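Chapter 3
Two Arms, One Plan

A planner that treats each arm as a separate machine will sooner or later ask both of them to be in the same place. This chapter builds the shared planner used in the rest of the book. The software is Rorkum, and the task log comes from the Kekstead bench, where Matilde Godinho recorded 3,388 trials.

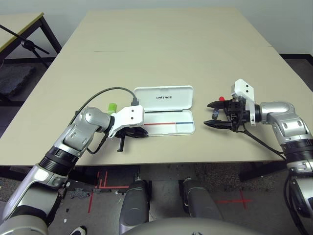 Figure 3.1. Two arms at an open case.

Rorkum holds one clock and one world model. Each arm submits a path, and the planner checks the pair at 100 steps before either is released.

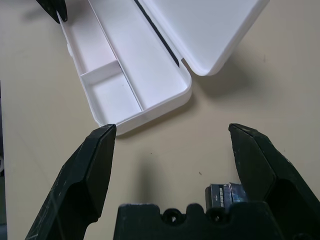 Perception feeds the world model through a separate process, and its errors must be bounded before planning starts. A wrist view supplies edges at close range. An open case gives the detector two pale rectangles with rounded corners, tray and lid, and the dark strip along the hinge line is a useful cue for telling where one stops.

Contact is handled by the grip controller. It takes a target force and a width limit.

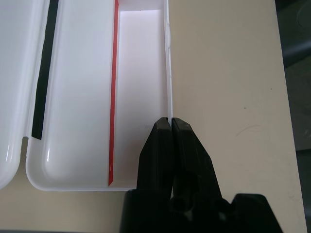 Both values are set per object class and stored with the plan. Of the trials in the log, 189 ended on the width limit. Section 3.1 defines the state vector.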